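Category: Opportunities / Crafts & Making
December 1, 2021
By Gilmar Paiva
31 shares | 3 comments

Call for bookbinders and first-timers: the Vultberg Winter Bindery

We're looking for people to join us for a season of bookbinding at the Vultberg studio, and we'd love to hear from you even if the last thing you bound was a school report with a plastic spine. Sessions start after the holidays and run every week until the end of May.

The idea came out of a gift. Last spring the family who ran the old Coutinho print shop handed us 718 sets of unbound pages -- novels, hymnals, cookbooks, a really wonderful guide to pond fish -- that had been folded and stacked and then never sewn. They deserve covers! We want to get as many of them as we can finished and onto the shelves of the Jusow reading room, where people can take them home and read them.

You'll learn to fold and press, punch sewing holes, sew on tapes, round a spine, and make a case from board and cloth. Prasanna Wickramasinghe is teaching the sewing, and she is the most patient teacher I've ever had (I once sewed an entire cookbook in upside down and she just handed me the scissors). Later on there will be a few evenings on paste papers and endpapers for anyone who catches the decorating bug. I caught it badly.

Who should apply: anyone 16 or older who can make it to most sessions. You don't need tools or experience. If you do have experience, please say so, as we need a couple of people who can help a beginner with a tangled thread while Prasanna is at the other end of the room.

The places are free, and thread, board, cloth and glue are all provided. You can sit or stand to work, and the tables are at two heights. Wear something you don't mind getting paste on.

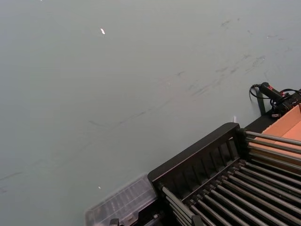
Each person keeps one book from the season, and you can pick which one. The pond fish guide is spoken for, sorry.

To apply, write to us at the Vultberg front desk or drop a note in the box by the door. Tell us your name, which evenings you can do, and a book you've read more than once. Keep it under 1000 words -- a few lines is plenty. We'll reply to everyone before the sessions begin.

Posted in: Calls, Books, Evening Classes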